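So on Monday Ita Flanagan and I finally got ourselves to the open day at Rainer, the old dye works down by the canal. I've been going on about it for ages and she only came for the cake (lemon, very good, gone by eleven!).

You start in the boiler house, which is freezing, and then they march you up 60 steps to the drying loft. My knees had words with me. Worth it though, the light up there is gorgeous and you can still smell something sharp and mineral in the boards.

Our guide was Uliana Kuzmenko, who did her training in the dye room and talks at tremendous speed. She told us the works once had 1,700 shades on its books, and the pattern ledger has 1,683 of them left, the rest lost to damp. 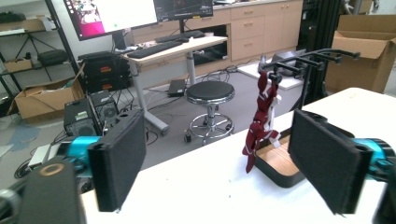

The reds were the ones I kept asking her about. Madder takes an age, apparently, and if you let the vat get too hot it all goes brown and you've wasted a day. I've done exactly that in my own kitchen with a perfectly nice pillowcase, so I felt a bit better.

Afterwards we had a go at dipping our own squares of cotton, which was a scrum, and mine came out the colour of weak tea. Ita's was lovely, annoyingly.

Parking is free before ten but the field gets boggy, so take boots. The shop only takes cash and closes at three.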